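FOR IMMEDIATE RELEASE 6/30/25

Rustad Furniture Opens Second Showroom, Brings Back Trade-In Program

Rustad, the family furniture store on Gallar Street, is opening a second showroom this summer. Doors open at 10 a.m. on opening day, date to be posted on the store website as soon as the city signs off on the parking lot. Building is done. Lot is not.

New space is 3,089 square feet, one floor, all seating and bedroom. Dining stays at Gallar Street. So does the clearance room, and the fabric books, for now.

"We ran out of floor in May," said owner Audrey-Anne Ouellet. "Had recliners in the hallway. People were trying them out in the hallway. So we signed the lease."

Also back: the trade-in program. Stopped two years ago when the old warehouse closed, and customers have been asking about it ever since. How it works: bring photos of your old sofa, loveseat or chair to either store, get a quote the same day, and the credit comes off your new piece. Pickup of the old one is included inside city limits. Outside city limits there is a $15 charge. No mattresses, no sleeper sofas. Smoke damage or pet damage, call first.

Last time it ran, the store took in 368 pieces. Most were cleaned up and passed on to families moving into there first apartments through Rarkine House, a local housing group. Same plan this time. Rarkine House is short on kitchen chairs right now, so those will be taken as straight donations even though they don't qualify for credit.

Delivery is changing too. Rustad drops its outside carrier and will use its own crew, two trucks, run out of the new building by delivery manager Hinata Yagi. Customers get a two-hour window and a phone call from the driver. Stairs are included up to the third floor.

"Measure your door," said Yagi. "Please. Then measure the turn after the door. We can bring a tape measure but we cant bring a wider hallway." 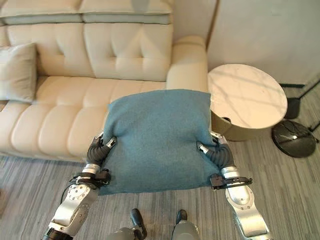 Leather care classes will be held at the new showroom once it opens, free, no purchase needed. Covers dusting, what cleaners to stay away from, and how far to keep a sofa from a heater or a sunny window. Sign up at the front desk, seats are limited. Pillow covers and bolsters can be ordered seperately starting opening day, and anyone who bought a set from the store before can bring in the receipt to match the color.

The store is hiring. Two sales positions, one driver, one part-time office. Apply in person at Gallar Street, ask for Audrey-Anne. Weekend hours required for sales.

Hours for both locations: 10 to 7, Sundays noon to 5. Gallar Street stays open during the move, no closures planned.

About Rustad: Family-owned seller of sofas, chairs, beds and dining sets. New and traded-in.

Media contact: Audrey-Anne Ouellet, front office, Gallar Street store, ext. 204. Interviews and walk-throughs of the new space by appointment, mornings are best.

###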